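Why do people make grids?

A grid is a pattern of lines. Some of the lines go across and some go up and down. Where they meet, they make boxes. You have seen many grids already: the squares in your maths book, the calendar on the fridge in October, the streets in the middle of many towns.

A grid helps us to say where something is. Imagine that you lose a button on a big rug. You call your friend and say, "It is over there!" Your friend looks in the wrong place. But if the rug has squares, you can say, "It is in the third square from the door, in the second row." Now your friend knows exactly where to look.

Making a grid with tape

You do not need a pencil to make a grid. You can use painter's tape. This is a paper tape which painters put beside a wall or a window before they paint, so that the colour stays on the correct side. It is often blue, and it does not stick as strongly as packing tape. For this reason you can usually pull it off a table and the table is still clean. Ask an adult first, and try a small piece in a corner. 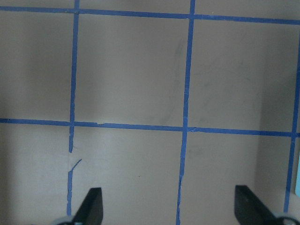 Begin with the lines that go across. Hold one end of the tape down with your thumb and pull the roll slowly to the other side. Do not stretch the tape, or it will curl up later. Then put the lines that go up and down. They lie on top of the first ones, and at each crossing there are two layers of tape. Touch a crossing with your finger and you can feel the little step.

Tape lines made by hand are almost never perfectly straight. They may lean a little, and when you tear the tape the end is ragged, like the edge of a torn leaf. If a piece rips in the middle, you can leave the gap. Your eyes will follow the line across it. If you want a neat end, use scissors.

Giving names to the boxes

Many maps use letters along the top and numbers down the side. The first box in the corner is A1. The box beside it is B1, and the box under it is A2. When I was a child in school, our teacher Emese Sárközi had a map of the town of Liltville on the wall, and it was my job to find the bakery for visitors. It was in box D7. I still remember this, and I have forgotten many more useful things.

A game for two: Hide the Bean

You need a taped grid, a dry bean and some paper cups. Put one cup upside down in every box. One player closes the eyes and the other hides the bean under a cup. The player who is searching says the name of a box, for example B2. The other player can only answer "warmer" or "colder". My neighbour In-ho Na plays it with his daughters, and they use a raisin, so the winner can eat it.

When you finish playing, take off the top layer of tape first. Pull it slowly and keep it low, close to the table.

Words to know

Row: boxes beside each other, going across.
Column: boxes one under another, going down.
Crossing: the place where two lines meet.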